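Hand-Mounted Sensing for Recording Grasps of Household Objects
Project Report, Dreststead Robotics Program
Submitted by Brigitta Tanner and Berhanu Admasu
March 18, 2018 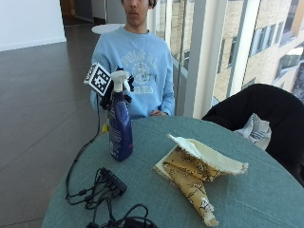 Figure 1. Tabletop station with the sensor device at the spray bottle and the marker cube attached. The folded cloth is to the right.

1. Purpose

The project examined whether a hand-mounted device carrying a printed marker cube can supply position data good enough to train a gripper on everyday objects. Earlier work at Dreststead used the Tamiru glove, which records finger bend only and gives no position relative to the table.

2. Method

Recordings were made in February at a round table with a felt-like surface. A fixed camera tracked the square markers on the cube, and finger data reached the logging computer by cable. The object set had 14 items, including rigid containers and soft fabrics. Each trial consisted of an approach, a grasp, a short lift and a release. Camera and finger records were aligned with the Drero software. A trial was rejected if the cube was lost from view during the grasp.

3. Results

A total of 1,192 trials were recorded, of which almost 900 were accepted. Most rejected trials involved fabric, where the wrist turned and both useful faces of the cube pointed away from the camera. Upright bottles gave the most complete records. The mean position error on the calibration board was 2 mm.

4. Limitations

All trials used one camera position. Cable drag was noted in the session log but was not measured. Fabric was refolded by hand between trials, so its starting shape varied.

5. Further Work

The authors recommend adding a second camera and repeating the fabric trials before the data are transferred to the Givus gripper.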